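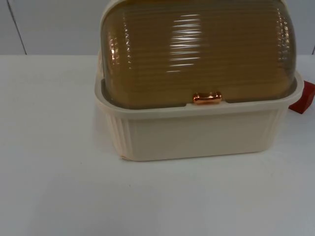 4.2 What the open day showed, and what it did not

Public demonstrations are often cited as evidence that a manipulation system is ready for use outside the laboratory. We had reason to doubt this before we attended the open day at Hekby in May, and the visit did little to change our view. The host presented its household manipulation system, Litberg, on a series of kitchen tasks, of which the opening of a bread box drew the largest crowd. The task is harder than it sounds. The box (Figure 3) has a ribbed, translucent amber lid sitting inside the rim of a cream plastic base, and the only obvious place to take hold of it is a short, shiny, copper-colored handle low on the front of the lid. The ribs throw back a cluster of bright highlights near the middle of the lid, and the handle has a bright reflection of its own. Surfaces of this kind are a known source of trouble for depth sensing, and we take the choice of object to be a fair one. Our objections concern what was done around it.

Figure 3. The bread box used in the opening task, on the white demonstration table, with a red block partly hidden behind its right end.

The first objection is about placement. The table was plain and white, and so was most of what stood behind it. A system that has to find an amber lid against a pale background has been given a good deal of help. When we asked whether the box could be moved to a patterned cloth, the presenter told us that the schedule did not allow for it. We accept that schedules are tight on such days. We also note that the same answer was given in the afternoon, when the hall had largely cleared and the stand was idle between sessions.

The second objection is about counting. The handout given to visitors stated that Litberg had completed 2561 lid openings in internal testing. It did not say how many had been attempted, how many boxes were used, or whether a person reset the lid after each trial. Without the number of attempts the figure tells us how long the system was run and very little about how well it works. Hui-mei Ho of Chraibi, who supplied the wrist controller, was more open than the handout. She told us that 694 of the openings came from a single configuration in which the box was clamped to the table. We could find no mention of clamping in the printed material, and we do not know how the remaining trials were divided.

The third objection is the most important for the argument of this paper. During the sessions we attended, the task was shown four times. On two of these occasions the lid was fully opened. On one, the fingers slid off the handle and the arm withdrew; on the other, the base was dragged toward the arm before the lid had moved at all, and the operator stopped the run. Four trials are far too few to estimate a success rate, and we do not offer one. What interested us was the commentary. Both failures were described to the audience as "recalibration," and after each of them the presenter moved directly to a recorded video of a successful run. Visitors standing near us left with the impression that the box had been opened every time – one of them said so in the exit survey, which we were allowed to read.

The red block deserves a brief note. It belonged to a pick-and-place task that followed the bread box, and it stayed on the table throughout. We asked Salma Samir, who ran the demonstration software, whether the block served as a visual landmark. She said that it did not, and that the box was located from its rim alone. We have no reason to doubt her, but the claim could have been tested in a minute by taking the block away, and it was not. A strongly colored object in a fixed position beside the target is exactly the kind of cue a learned policy may pick up without its designers intending it. Our own trials with the Dreltener arm, reported in Section 5, therefore include a condition with no second object on the table.

None of this shows that the system is poor. The successful openings were smooth, and the lid was lifted by its handle without any visible bending of the plastic, which earlier systems in our survey did not manage. Our complaint is that an open day gives its visitors almost no way to tell a reliable system from one that has been set up with care. The hosts choose the object, the table, the light and the moment at which the video starts. In Section 4.3 we set out the minimum information we think a public demonstration should supply, beginning with the number of attempts.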